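Chapter 4
Comparing Grippers on Laboratory Glassware

4.1 Scope of the comparison

A gripper that performs well on machined blocks may perform poorly on glass. Glass is smooth, often curved, and hard for a depth camera to measure. This chapter sets out a bench method for comparing two-finger grippers on common vessels, using the Plitent and Clirkach finger sets as working cases. Both are mounted in pairs, one arm on each side of the table.
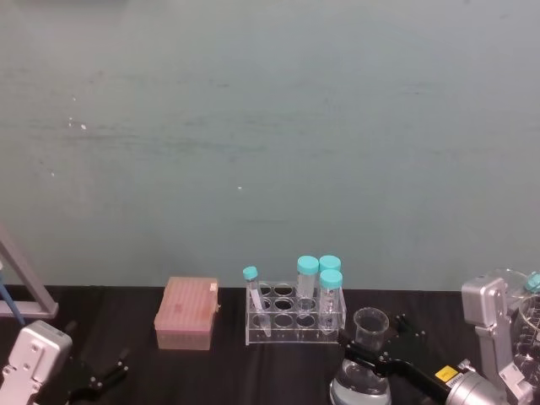

Idun Solberg objects that a crowded bench confuses two questions, whether the fingers can hold the vessel and whether the arm can reach it, and would test each vessel alone first. The objection is sound. Exercise 2 at the end of the chapter follows that order.

4.2 Choice of camera position

Grasp height is set from the camera image, and an error of 2 mm at the neck of a flask may place the fingers on the rim. Each trial is therefore recorded from more than one position. A view from above shows the approach path; a lower view shows finger height.

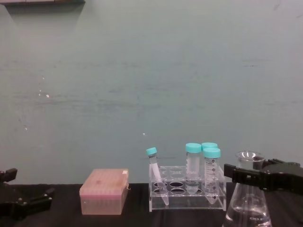

Finger opening should be fixed before the approach begins and kept the same for every set under test. The height of the approach is then the main variable. On a conical flask the neck is the preferred target, with the front finger passing just below the rim, because the walls widen lower down and tend to push flat fingers upwards. Tubes need a separate rule. One leaning in its rack cannot be taken with the wrist angle used for an upright one, and the controller must estimate the tilt first.

The Haugland test sheet allows up to 18 trials per vessel. Closing force is raised in steps between trials and never within one.

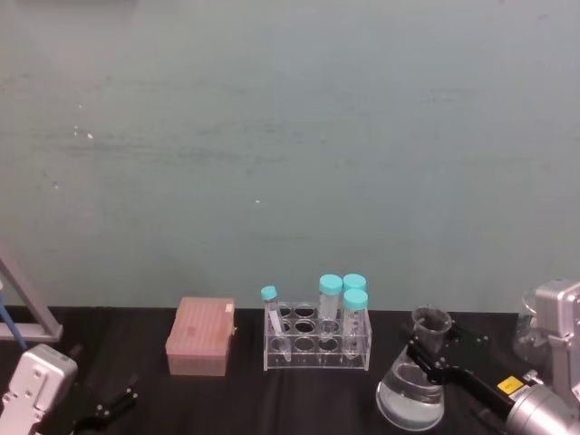 4.3 Recording the result

Each trial is entered as held, slipped or missed. A vessel that turns in the fingers but stays up is entered as held, with a note of the turn. Finger set, closing force and controller version are written on the same line.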